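How to wash a fleece blanket without ruining the pile

Fleece goes flat and rough when it is washed too hot or dried too hard. The method below works for polyester throws and bedspreads of any size that fits in a home machine.

Before you start

Shake the blanket outdoors and go over it with a lint roller. Check the care label for a maximum temperature. If it says hand wash only, use the bath and skip the machine steps.

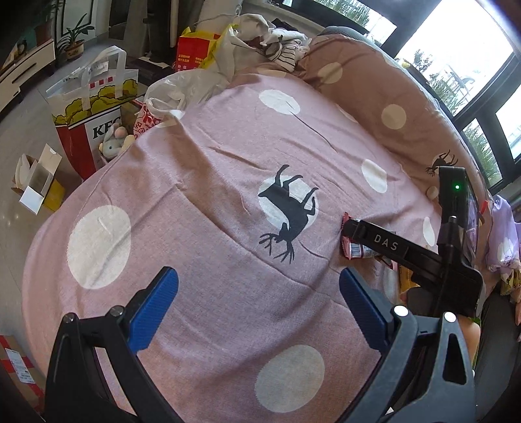

Pink blanket with cream polka dots, still on the bed.

Washing

1. Treat any marks with a drop of washing-up liquid and leave for 12 minutes.
2. Load the blanket on its own. Towels shed fluff that fleece holds on to.
3. Use half the usual dose of liquid detergent. Powder can leave grains in the pile.
4. Choose a cool, gentle cycle with a low spin. Mine takes 45 minutes.
5. Leave out fabric softener. It coats the fibres and makes them clump.

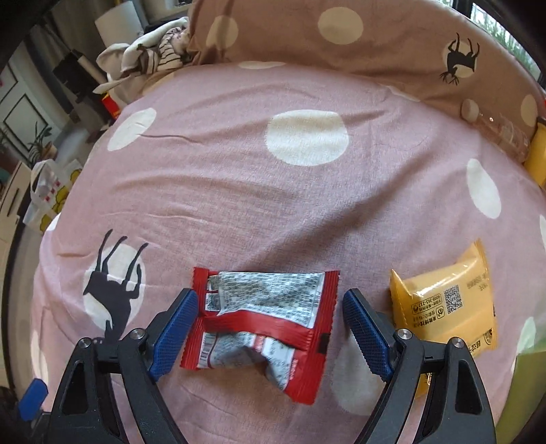 Crumbs are the main cause of gritty patches after a wash. They work down into the pile and go hard in the drum. Clear the bed first, and that includes snack wrappers like the red one on the pink bedspread, as the crimped ends can snag the surface. Then vacuum both sides with the upholstery nozzle.

Drying

Hang the blanket over two lines or an airer, away from radiators. Turn it once. When it is nearly dry, brush it lightly in one direction with a soft clothes brush. In November I allow a full day indoors with a window open.

Loubna Erraji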